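Notebook, Sunday, started 10.40

Kettle on, heating not on, coat staying on. Picking up where I left the replay tool last week, which means picking up the clock problem, sigh.

Short version for anyone reading over my shoulder: the gripper streams and the head stream drift apart. At the start of a recording they agree nicely, and by the end the fingers are closing in one stream before they close in the other. I'd been blaming the Omum logger for this (sorry, Omum) but the timestamps coming out of it are clean. The offset creeps in when Trarnano resamples everything on to one timeline. It was quietly rounding to the nearest frame and then carrying the rounding forward. Every single time! One bad line, and I wrote it.

Fixed that, reran episode 527, and the worst gap is now 7 ms where it used to be over 100. I'm happy with that. Kavanagh's loader only complains above its own limit anyway, and I've left that setting well alone.

Stepped through by hand afterwards with both views open, mostly to see whether the pose estimate and the finger width tell the same story.
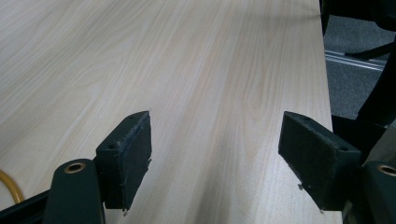
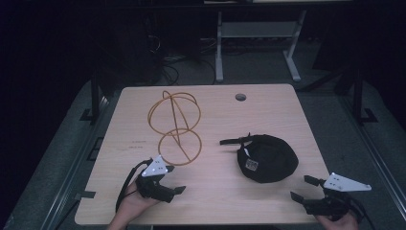
Gripper view first, then head view with the wire piece and the cap on the table.

Next thing, the pose tracker. The gripper view gives it long streaks of pale wood grain and not a lot else when the fingers are pointing at bare table, and I've got a feeling it slides along the grain. The head view has the dotted plates on top of the grippers, so my plan is to let those pull the estimate back whenever the grain is all there is to go on. Wrote a first go at the weighting on the Tultier branch. It runs, it's slow, and it jumps a bit when a plate tilts away. Probably wants a softer switch between the 2 sources, will try a ramp.

Also to do:
- the thin wire gives the depth step a horrible time, try masking it by colour before anything cleverer
- unit test for the rounding, so I can't do it again
- rename "offset_new_new" (yes, I know)

12.15, tests passing, pushed the resampling fix only. The weighting stays on the branch until I've run it over the longer episodes.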